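3.2 Collection of demonstrations

The demonstrations were recorded at our Bristano site with two arms, and each arm has a camera near its gripper. The operator controls both arms at the same time.
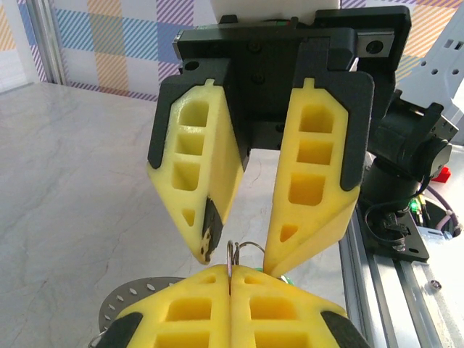
Figure 2. Wrist camera view. The lower gripper holds a small bundle of wire rings between its foam fingers, and the upper gripper is open.

In total we collected 2,675 demonstrations. After we removed the incomplete ones, 1,380 were kept for training the Mundon policy.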